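Teaching by Showing: Gathering Examples for a Learned Pick-Up Skill
Course notes, unit 4
Robot Learning Workshop, Rivas campus

Welcome back, and thank you for the lively discussion last time. Many of you asked why we were leaving the math alone for a whole unit, and I promise we will return to it. But a model can only learn from what you put in front of it, and I have watched more student projects go wrong in the gathering stage than in the training stage. So please bear with me while I go on a bit about floors, wrappers and patience.

What counts as one example

For our purposes, an example (I will also say "episode") is one complete attempt, from the moment you start recording to the moment you stop. It holds the wrist camera video, the joint positions, how far the gripper is open, and a short written instruction such as "pick up the blue wrapper." Write the instruction before you start. If you write it afterward you will be tempted to describe whatever you happened to do, and the words and the motion will agree a little too nicely.

How many do we need?

The class set last term, which we called Maltix, had 463 usable episodes out of 700 recorded. That sounds like a terrible waste, and I was a bit glum when I first saw it, but a good share of the rejected ones failed for dull reasons: the recording began late, or the instruction field was blank. The larger Liseo set, which you will use for the homework, has 1655 episodes, all checked by hand. You don't need to match that. I would much sooner have a small set from you with real variety in it.

Variety, and where to find it

Beginners tend to tidy up. They lay one object in the middle of a clean surface, square to the robot, and do it again and again, and then the model falls apart the first time something is crooked. So let things be crooked! Change the light, move the starting position of the arm, and let objects touch and overlap.
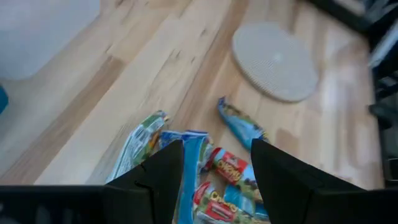 Soft packaging is my favorite material for this unit, partly for the reason that it is so annoying. A wrapper has no fixed shape. It folds, it shines, it hides the one next to it, and two from the same brand can look like a single object until you tug at one. Keep the fingers open on the way down, slow down near the floor, and close on a fold or a raised edge where you can find one. If you miss, try again within the same episode - a recovery is worth having, and we mark it with its own tag.

A word on naming things. If two packages share a label, "the red one" will not do. Say "the red package nearest the blue wrapper," or whatever is true at the start of the episode, and check it against the first video frame.

Before next session

Record a short batch with your partner, swap operators halfway through, and upload to the Bondaria folder with your notes file. In the notes, list every episode you threw out and why. I do read these, usually with a cup of tea, and they tell me more than the final scores do. Bring one episode you were unsure about, and we will start the session by watching a few of them together.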